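Andbridge Parents' Association
Minutes, Monday, February 8, 2021

Minutes of the last meeting were approved with 2 corrections.

Parking. Mondthorpe Road stays closed to drop-off until June. Signs to be reordered from Grundent.

Funds. Balance is $143. The Laryea grant of $300 has been applied for, no answer yet.

Playroom. Members agreed to keep the toy kitchen and look at shelving next time.
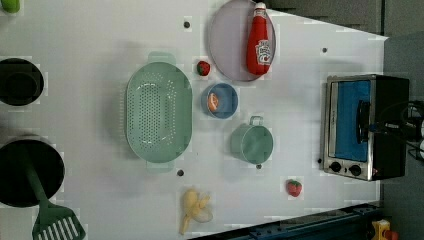
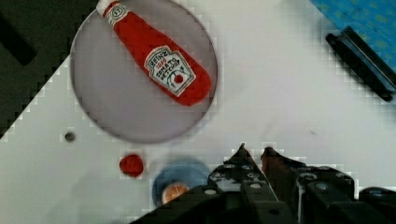 Toy ketchup bottle on the white table, both pictures.

Newsletter. Copy is due on the 13th. Late items will be held over.

Meeting closed.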